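Re: [cell-upkeep] Force sensor drift and cable strain on the tip cell

On the Nunda list last October a member wrote:

> We run a small arm with a wrist force sensor and a two-box tip
> layout. After a gripper swap the zero wanders between poses and
> the fingers come down a little off the row. Do you redo the whole
> setup or only the tool frame? And what do you do with the cables?

Only the tool frame and the payload, in that order. I look after the arm on our tip cell, and we went through the same thing when the gripper went back on after service. The base had not moved, so the table frame was left alone.

First the stack. Take the gripper off, wipe both faces of the flange, and put it back with the screws tightened crosswise. Ours had one screw that felt tight but was bottoming out in its hole. A shorter screw fixed it. Then check the bracket for cracks where the tabs meet the body, and replace it if you find one.

For the position check we use two boxes side by side on the cloth with only a few tips left in the racks. One person keeps a hand at the boxes and another has the pendant, at the slowest jog speed.

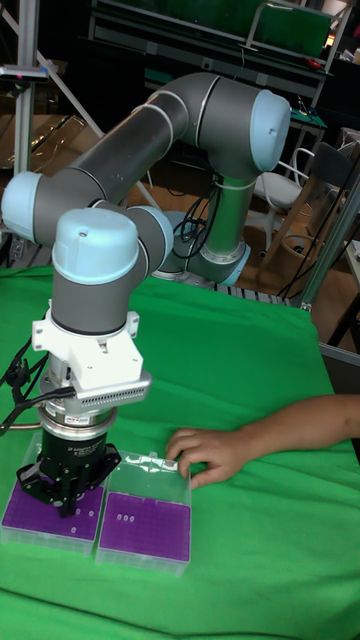 Tuominen asked off-list whether the cloth gives enough to spoil the height reading. It does give a bit. We teach X and Y on the cloth and take Z on the bare plate afterward. If your boxes sit in a nest you can do it in one go.

Payload next. Ours is entered as 900 grams for everything below the wrist, cables included as far as the first tie. We had the old gripper's figure in there for a while, and most of the drift between poses came from that. Run the payload routine in 6 poses, well spread, and zero the sensor with the fingers clear of everything. Wait until it has warmed up. We give it 31 minutes, for no better reason than that the timer script was written that way.
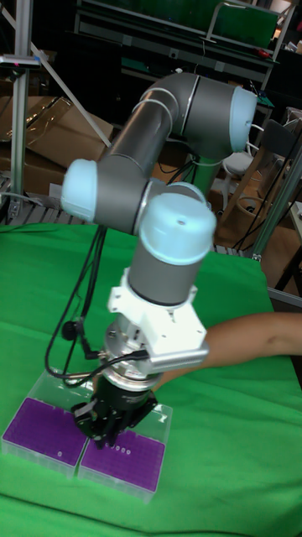 Then the cables. Turn the last joint slowly to both ends of the range you use and watch for any point where the loop goes tight. A tight loop reads as a side force, and you will chase it in software for days. Leave slack at the wrist and tie the bundle further up the arm — never to the sensor body. Check the round connectors by hand too, as they can back off a turn.

After that, repeat the approach over each box and write down the offset from the row. If it is under 2 tenths of a millimeter in both, save the frame and stop.

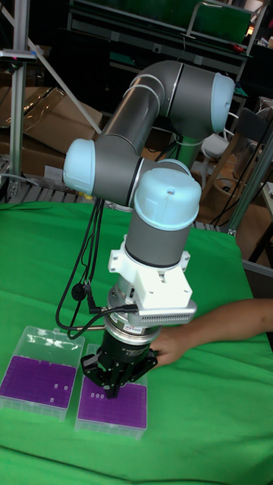
Dedard replied that their cell does the approach check at every shift change and the full payload routine only after a tool comes off. That seems sensible to me. We do the approach check in the morning and have not needed more.

One open item. The Oleo script for logging the offsets still writes the old tool name into the header, so rename the file by hand until that is sorted out. I will post the corrected version to the list when I have it.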